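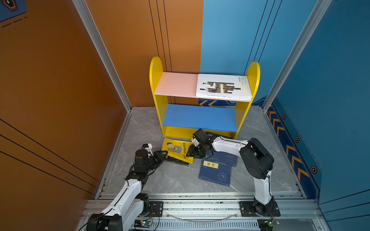
小书架现在的样子:粉色层板的右边有一本白色的书,地上还有三本。

Mirthorpe 居民互助站 > 家里的事 > 书和书架
浏览 1,068 次

小书架只有两块层板,中文书和法文书怎么放在一起比较好?

Pavithra Kurian

各位好。我先说明,中文是我的第三种语言,我写得慢,如果有的句子奇怪,请原谅,也请告诉我应该怎么写。

我的问题是关于一个小书架。它的两边是黄色的侧板,上面的头是圆的。中间有两块层板,上面一块是粉色,下面一块是蓝色,最下面还有一块黄色的底板。书架靠着墙角,左边的墙是橙色,右边的墙是蓝色。颜色很多,我知道,可是我的两个孩子很喜欢,所以墙和书架的颜色我不打算改变,请不要建议我重新刷漆。

我昨天晚上开始整理,然后就停住了,因为每一种放法我都觉得有问题。您看照片,粉色层板上我只决定了一本,就是白色封面、有黑色和橙色图案的那本法文书,现在是平着放的。蓝色的那块还什么都没有。地上有一本黄色的书,封面有卡通画和竖着写的中文字,还有两本深蓝色的书。前面那本深蓝色的有一个黄色的标签,标签上也是中文。除了照片里的,箱子里还有别的书等着,不过我想先把规则想好,再把箱子打开。

我想问的是下面这几件事。

第一,书应该站着放,还是平着放?站着放的时候,如果书不多,它们就会倒下来,像下雨以后的草。平着放很稳,可是孩子想拿下面那本的时候,会把上面的全部推到地上。

第二,中文书和法文书要分开吗?我丈夫的意见是一种语言一块层板,粉色给法文,蓝色给中文。听起来很清楚。但是法文书比中文书少很多,这样粉色那块会很空,蓝色那块会太挤。

第三,书脊的方向。我发现法文书站着的时候,书脊上的字和中文书的方向不一样,我找书的时候要把头往左边歪,再往右边歪。这是正常的吗?还是我放反了?

第四,这是一个小问题。地面是灰色的,有大理石的花纹,很硬。孩子喜欢把书放在地上看,看完就留在那里。书的角碰到硬的地面会坏吗?需要铺一块毯子吗?

孩子一个 4 岁,一个 6 岁。大的会读一些中文,小的只看图画。法文书主要是我自己读给他们听,我以前在 Macedo 街的语言班学过几年,不想忘记。

谢谢大家花时间看完。

Yamuna Unnithan

Pavithra 你好。我也不是中文母语的人,所以你的句子我全部看懂了,我觉得写得很好。只有一个地方:“上面的头是圆的”可以写“顶部是圆的”。你说请告诉你,所以我告诉你。

我在学校的图书室帮忙过 5 年,后来自己家里也有三种语言的书,下面是我的经验。我按照你问的顺序来回答,可是第三个问题我写得比较长,因为很多人都弄错。

先说站着还是平着。我的建议是大部分站着,小部分平着,平着的那一小堆放在一排的尽头,当作书挡。比如蓝色层板,你从左边的侧板开始,让书靠着侧板站好,一本挨着一本,到了最后一本,旁边平放两三本比较重的书,前面站着的就不会滑下去。平放的那堆不要高过站着的书的一半,不然孩子从下面抽书的时候真的会全部掉下来,就像你说的。如果孩子每次都从那一堆里面抽,那就说明他们喜欢的书放错了地方,应该换成站着的。

站着的书不要塞得很紧。有一个很简单的试验:用一个手指按住书的上面,轻轻往外拉,如果旁边的书跟着一起出来,那就是太紧。孩子会去抓书脊最上面的那一小块,那里最容易破。我在图书室补过很多这样的书脊,所以我看见很紧的书架就会着急。太松也不好,书斜着站很久,封面会慢慢变形,特别是薄的软皮书。

你也可以买书挡。我用的是 Prilo 的金属书挡,下面有一片薄的铁片,要压在书的下面才有用。很多人把铁片放在书的外面,那样它只是站在那里,一推就走。如果层板的油漆比较滑,可以在铁片下面贴一小块防滑垫,就是厨房抽屉里用的那种。

然后是语言要不要分开。我不同意你丈夫的办法,可是我也理解他。对大人来说,按语言分很清楚。对 4 岁的孩子来说,一本书是“有熊的那本”或者“黄色的那本”,他不知道它是什么语言。所以我会按谁用来分。下面的层板给孩子自己拿的书,不管是中文还是法文,只要他们自己会去翻,就放在下面。上面的层板给你读给他们听的书,还有你自己想读的书。你的白色法文书已经在上面,我觉得位置是对的。那本黄色的、封面有卡通画的,如果是孩子自己看的,就放到下面蓝色的那块。两本深蓝色的我不知道是什么书,你自己决定。

在同一块层板里面,你还是可以把法文书放在一边,中文书放在另一边,中间不需要隔开。法文书多了,中间的界线就往旁边移动一点。这样就没有一块很空一块很挤的问题。

关于书脊的方向,你没有放反。法国出版的书,书脊上的字常常是从下往上写的,你要把头往左边歪才能读。英文书常常是从上往下,头要往右边歪。中文书的书脊,字一般是一个一个竖着排下来的,头不用歪。所以三种书站在一起的时候,脖子会很忙。有人为了让字的方向一样,把法文书倒过来放,我请你不要这样做。封面会倒过来,孩子拿出来的时候是反的,而且下一次放回去的时候一定会乱。

还有一件相关的事。有些中文书是从右边翻开的,尤其是里面的字竖着排的那种书。它的封面在另外一边。如果你把这种书和横排的书放在一起,书脊都朝外,看起来没有区别,可是抽出来的时候有的封面朝左,有的封面朝右。封面上有竖着的字,不一定里面也是竖排,要翻开看一看才知道。我家里的办法是把右边翻开的书放在一起,我的女儿很快就习惯了。

如果你觉得书脊真的很难找,可以贴小标签。我用圆形的小贴纸,贴在书脊的下面,离底部两个手指的高度,每一本都一样高,这样站在一起很整齐。法文一个颜色,中文一个颜色。请先在一本不重要的书上试一试,过几个星期撕下来,看看有没有留下胶。有的封面有一层亮的膜,撕的时候膜会一起起来。旧书和别人借给你的书不要贴。

最后是地面。硬的地面对书角不好,书从手里掉下来,角先碰到,就会折进去。平着放在地上倒是没有什么大问题,只是容易被踩到,还有拖地的时候会忘记拿走。一块薄的毯子可以帮忙,可是毯子的边不要伸到书架的下面,书架一半在毯子上一半在地上会不平,会摇。我的朋友家里就是这样,后来他们把毯子往外拉出来一点,就好了。

如果你不想买毯子,可以在书架旁边放一个矮的盒子,叫作“看完的书”。孩子不用把书放回正确的地方,只要放进盒子。晚上你或者大孩子把盒子里的书放回书架。我觉得对小孩来说,这比要求他们每次插进两本书的中间容易很多。插书要两只手,一只手把旁边的书推开,一只手把书送进去,我们大人忘记了这件事有多难。

还有一件你没有问,但是我想说。如果书架会被孩子拉着站起来,请把它固定在墙上。书架上书少的时候更轻,也更容易倒。重的书放在下面那块层板。固定的时候先看你的墙是什么材料,不同的墙用的螺丝不一样,这个我不太懂,请问五金店的人。

慢慢读的人

楼上写得很全。我只说一句,平放最省事,我家全部平放,没有问题。

Buvberg老用户

我来回答一点不一样的。我家的书架是 Buvberg 的,也只有两块层板,所以情况可能差不多。

我认为你们把事情想得太复杂。孩子的书最好的放法是封面朝前,像书店里那样。4 岁的孩子不认识书脊,他看见一条一条细细的颜色,不知道哪一条是他的书。封面朝前,他马上就走过去拿。我试过以后,我的儿子自己看书的时间变长了,以前他只玩积木。

缺点当然是占地方。一块层板封面朝前放不了几本。所以我的做法是,每个星期五晚上换一次。其他的书放在柜子里,他看不见的地方,轮流出来。他见到一本很久没有见的书,比新书还高兴。你说箱子里还有书在等,那么箱子可以继续当箱子用,不需要全部搬上书架。

封面朝前的时候书会往前滑,这个要注意。我在层板的前边粘了一根细木条,高度只有一个手指宽,书的下边顶住它就不会滑。书的上边要靠着后面的墙或者背板。如果你的书架后面没有板,墙又离得远,那么书会从后面掉下去,要先把书架推到贴着墙。我从照片看不清楚你的后面有没有板,所以你自己看一下。

木条我用的是双面胶,第一次两天就掉了,后来换了木工胶,用夹子夹了一个晚上。有油漆的地方要先用砂纸轻轻磨一下,胶才粘得住。如果不想破坏粉色和蓝色的漆,就不要粘,用一个浅的长方形托盘放在层板上,书站在托盘里面,效果是一样的。

语言的事情我没有经验,我们家只有中文书。

Pavithra Kurian

谢谢你们三位,特别谢谢 Yamuna 写了这么多,也谢谢你改我的句子。“顶部是圆的”,我记在本子里了。

书脊的事情我现在放心了。我拿了几本来看,法文的那几本确实是从下往上,我以前以为是出版社印错。我也翻开看了中文书,有一本是从右边翻开的,我从来没有注意,我一直以为我的大孩子看书的时候拿反了,还纠正过他。我今天跟他说了对不起。

我打算把两种办法合在一起。下面的蓝色层板,左边站着放孩子的书,右边留一块地方,封面朝前放两本,隔几天换一换。上面的粉色层板放我读的书,法文在右边,中文在左边。我的丈夫说这样他会找不到东西,可是他平时也不去找。

书架的后面我也检查了,层板后面离墙有一点缝,薄的书可能会掉下去,所以我先不粘木条,用托盘试试。

还有一个问题想继续问。深蓝色的两本是别人送的,孩子现在看还太早,我不想放在箱子里忘记,又不想占蓝色层板的位置。放在最下面的黄色底板上可以吗?我担心那里离地面太近,拖地的水会碰到。

Yamuna Unnithan

如果底板到地面很近,我不会把不常看的书放在那里。常看的书放低一点没关系,每天都有人拿起来,湿了会马上发现。不常看的书湿了,要几个月以后才知道,那时候书页已经粘在一起。

我会把那两本放在粉色层板的最左边,站着,靠住侧板,正好可以给旁边的中文书当支撑。等大孩子可以看的时候,他的手也够得到了。

如果你还是想用底板,就放玩具或者那个“看完的书”的盒子,塑料的最好,湿了擦一擦就可以。

你的大孩子很有礼貌,被纠正了也没有生气。我的女儿会生气一个下午。

小区二楼的邻居

我二月的时候也买了类似的书架,想补充关于潮湿。我们 Mirthorpe 这边二月到四月墙会出水,书不要紧紧贴着墙,后面留一点空。你说你的层板后面有缝,我觉得这个缝是好的,不用堵上。封面朝前放的那两本会靠着墙,所以春天的时候要常常拿起来摸一下后面。

如果已经有一点潮的味道,把书站着打开,像扇子一样,放在有风但是没有太阳的地方,半天就好很多。不要用吹风机,我用过,纸变得一波一波的,再也没有平回去。

除湿的小袋子可以放在层板的角落,可是有小孩的话要放高一点,不要让他们拿到。我放在书架的上面一块,藏在书的后面。

Pavithra Kurian

谢谢邻居,我没有想到墙的问题。那我把书架往前拉一点,封面朝前的书用托盘和一个小架子支撑,不让它们碰到墙。除湿的袋子我周末去买。

两本深蓝色的书就按 Yamuna 说的,放在粉色层板的最左边。毯子我先不买,先试“看完的书”的盒子,孩子们已经在争谁来画盒子上的字。小的想画一只熊,大的想写中文,我说两个都可以,一个人一面。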